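Bresitside Paisley Bed Sheet, Purple/Blue/Turquoise

Home > Bedroom > Printed sheets > Mujić range

$47.00
Matching pillowcase sold separately, $16.00
In stock at the Worard store. Online orders ship from September.

We were not in a hurry to stock another paisley. The last one we carried looked good on the card and tired on the bed, and most busy prints are sold on the promise that they "hide everything," a phrase we'd like to see retired. So take what follows as the notes of a shop that had to be talked into it.

The print is a full paisley and floral in purple, blue, turquoise and pink, with a line of short white dashes curving around the edges of the motifs. The dashes are the best thing about it. They break up the darker areas and keep the purple from taking over. If your walls are already patterned, we'd say pass. With plain walls and a plain blanket it has a chance.

Mujić calls the colors "fruit-bowl bright" on the packaging. We rolled our eyes at that.

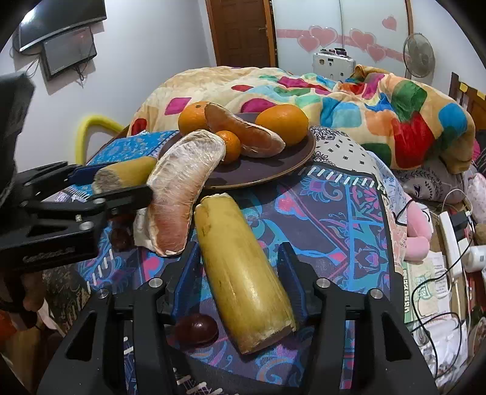 Oranges, plums and peeled pomelo on the purple and blue print, with a round dark brown plate (not included).

Orange and yellow stand out well against it. Dark red gets a bit lost where the pattern is heaviest, so if you were planning on burgundy cushions, look at a swatch first. Brown is fine with it, which surprised us.

About breakfast in bed: the maker's leaflet suggests it, and we can't tell you it's a good idea. Citrus juice is citrus juice. A print this crowded may make a small mark harder to find, but that also means you may not find it until after it has been through the dryer. There is no stain-resistant finish on this sheet and the leaflet doesn't claim one. Use a plate with a rim.

What the label says
Flat sheet, one piece
Machine wash cold with like colors
Tumble dry low
Do not bleach
Wash separately the first 3 times

What we'd add
The instruction to wash separately should be followed. Our store sample gave off a little blue in the first wash and none that we noticed by the third. Colors on a screen vary, and the turquoise looks greener on some phones than it does in the store. Swatches are free at the counter.

The leaflet also says "softer with every wash." We've washed ours a few times and would call it the same.

Returns
Unopened sheets can be returned within 35 days. Opened ones can be exchanged if unwashed. We don't take back a sheet because the pattern is louder than expected. It is loud.

Also in this range
Pornness plain sheet in turquoise, a safer buy if you're undecided

Page updated Aug 31, 2026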